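Zwischenbericht Projekt Ustance – Aufklärung zu illegaler und selbstgebauter Pyrotechnik
Berichtszeitraum: Januar bis März
Vorgelegt von: Shahla Esfahani, Projektleitung

1. Stand in Kürze

Das Projekt läuft im Wesentlichen nach Plan. Die Schulbesuche haben im Januar begonnen, die Rückgabeaktion für nicht gezündetes Feuerwerk ist abgeschlossen, die Befragung der Jugendlichen ist ausgewertet. Im Verzug sind die Elternabende und die Übersetzung des Faltblatts.

2. Schulbesuche

Im Berichtszeitraum haben wir 22 Schulklassen der Stufen 7 bis 9 besucht. Eine Einheit dauert zwei Schulstunden. Im ersten Teil geht es um Kennzeichnung und Altersgrenzen, im zweiten um Verletzungen und um die strafrechtlichen Folgen beim Umgang mit nicht zugelassenen Böllern. Den zweiten Teil hat bis Februar Kobina Akolgo allein gehalten, seit März wechselt er sich mit Sota Hoshino ab.

Auf Vorführungen verzichten wir weiterhin. Zwei Schulen hatten darum gebeten, wir haben das abgelehnt und stattdessen den Film der Unfallklinik gezeigt. Die Rückmeldungen der Lehrkräfte waren überwiegend gut. Mehrfach kritisiert wurde, dass der rechtliche Teil für die siebten Klassen zu lang ist. Er wird bis zum Sommer gekürzt.

Eine Gesamtschule hat ihre Termine wegen Unterrichtsausfalls verschoben. Sie werden im Mai nachgeholt.

3. Befragung

An der schriftlichen Befragung haben 218 Schülerinnen und Schüler teilgenommen. Sie war anonym und fand jeweils vor der Einheit statt. Ein größerer Teil als von uns erwartet kennt jemanden, der Feuerwerkskörper geöffnet oder verändert hat. Als Quelle für nicht zugelassene Ware wurden vor allem Bekannte und Messengergruppen genannt, der Kauf im Ausland spielte eine kleinere Rolle. Die Prüfzeichen auf den Verpackungen konnten die wenigsten richtig zuordnen.

Die Auswertung hat Toshio Yoshida vorgenommen. Der Tabellenband liegt dem Bericht nicht bei und kann bei uns angefordert werden. Eine zweite Befragung derselben Klassen ist für November vorgesehen, damit sich vor dem Jahreswechsel ein Vergleich ziehen lässt.

4. Rückgabeaktion

Die Annahme fand im Januar auf dem Betriebshof statt, jeweils von 14 bis 18 Uhr. Angenommen und abtransportiert wurde die Ware ausschließlich durch den Fachbetrieb Flamier, unsere Mitarbeitenden waren nur für die Beratung zuständig. An 4 Terminen kamen deutlich mehr Erwachsene als Jugendliche, meist mit Restbeständen aus dem Keller. In 2 Fällen wurde die Polizei hinzugezogen, weil es sich um Gegenstände ohne jede Kennzeichnung handelte. Der Ablauf war vorher so abgesprochen und hat funktioniert.

Für die Wiederholung im kommenden Januar schlagen wir einen späteren Beginn vor. Zwischen 14 und 15 Uhr war kaum Betrieb.

5. Elternabende und Material

Von den geplanten Elternabenden konnte bisher nur einer stattfinden. Die Schulen legen das Thema lieber in den Herbst, was wir nachvollziehen können. Wir bitten darum, die Mittel für die übrigen Abende in das zweite Halbjahr übertragen zu dürfen.

Das Faltblatt liegt auf Deutsch gedruckt vor. Die Übersetzungen koordiniert Takumi Miyazaki. Die arabische und die türkische Fassung sind in der Korrektur, die polnische fehlt noch – das beauftragte Büro hat den Termin zweimal verschoben.

6. Mittelverwendung

Die Personalkosten entsprechen dem Finanzplan. Bei den Fahrtkosten liegen wir leicht darunter, bei den Druckkosten wegen einer Nachbestellung etwas darüber. Eine Umwidmung ist dafür nicht nötig, der Ausgleich erfolgt innerhalb der Sachkosten. Die Belege werden wie üblich mit dem Verwendungsnachweis eingereicht.

7. Nächste Schritte

Bis Juni stehen die verschobenen Schulbesuche, die Kürzung des rechtlichen Teils und die fehlende Übersetzung an. Die Terminabfrage für die Elternabende geht vor den Sommerferien an die Schulen.

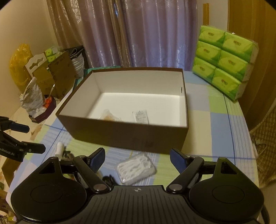 Offener Karton mit zwei kleinen Päckchen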